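4.2 Door opening

Of all our tasks, the microwave door is the one I was most nervous about. The handle is a thick vertical bar, and the fingers have to go one either side of it before anything else can happen. We recorded 914 demonstrations with the hand-held gripper for the Rutisar set, and I kept back 46 of them for checking the tracking by eye.

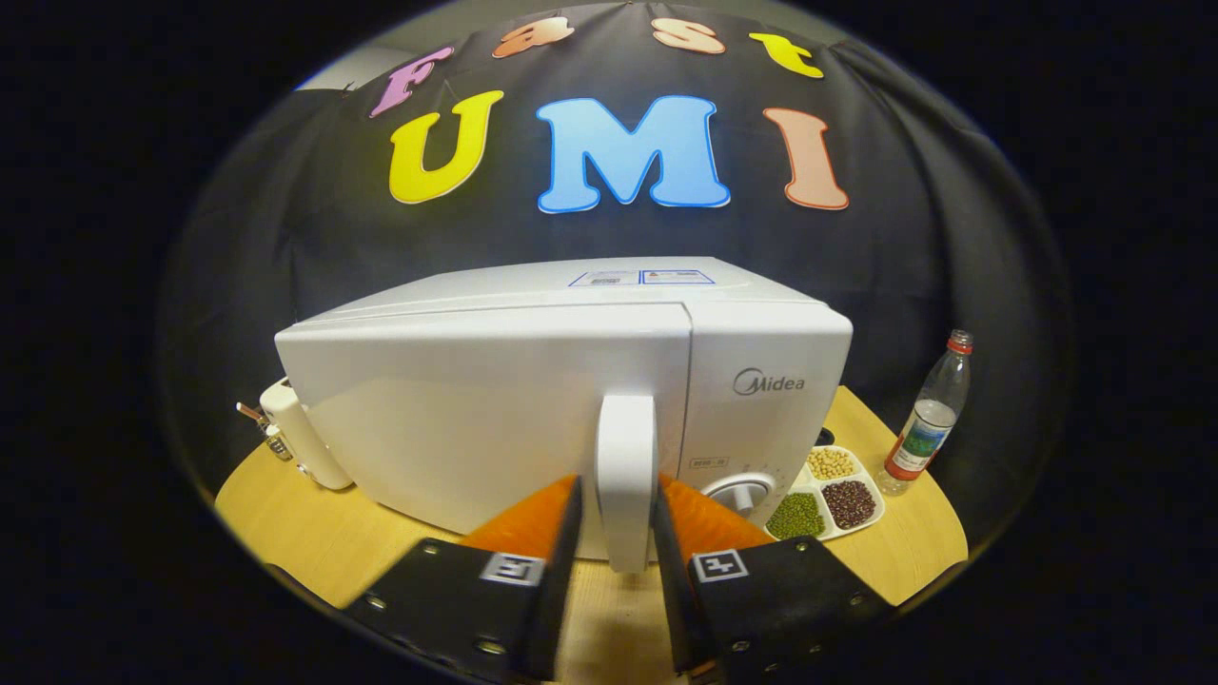 Figure 5. Wrist view with the two fingers either side of the microwave handle. Both finger markers are in view.

We read the gap between the fingers from the two square markers, so I care a lot about moments like the one in Figure 5, where the orange pads are close to the handle and a small error in width matters most! We left the kettle, the tray of beans and the bottle on the table too (a bare table felt like cheating). Training ran for 2000 epochs with the Forsyth policy, using the same settings as in Section 4.1, and I didn't retune anything for this task.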